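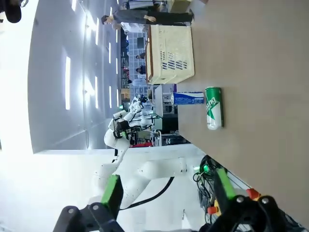
Envoyer son premier single aux radios locales
9 février 2018 - par Ga-eun Cheon

On me redemande la méthode, donc vite fait. Un master en WAV, jamais le mp3. Remplir les métadonnées avant l'export : titre, auteurs, code ISRC, label (même si c'est vous).
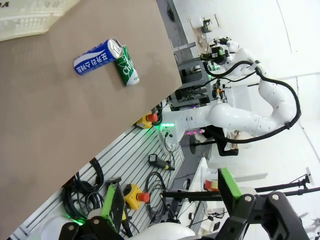
Ensuite le dossier de presse. Une page, 600 signes de bio, 2 liens d'écoute maximum. Côté visuel, regardez la canette bleue de Pocari Sweat : lettrage blanc, fond bleu, ça se lit même couché. Votre pochette doit faire pareil en tout petit.

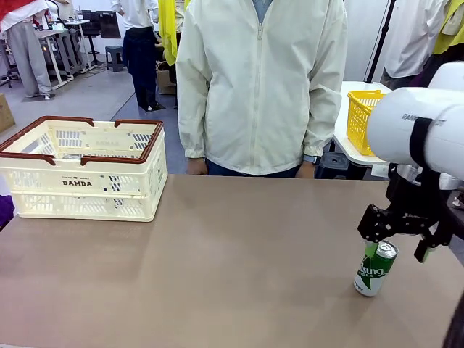 Le mail part le matin, un programmateur à la fois - pas de copie cachée. Objet : artiste, titre, date de sortie. Pour Chae on a attendu 8 jours avant de relancer, une seul fois. Pas de réponse, on passe au suivant.
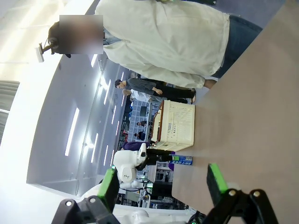 Debout près de la table, veste claire et jean.

Dépôt des droits avant la diffusion, pas aprés.

A lire aussi
- Mosoner : préparer sa tournée de mars
- Do-yoon Ma, mixer à la maison
- Stonska cherche un batteur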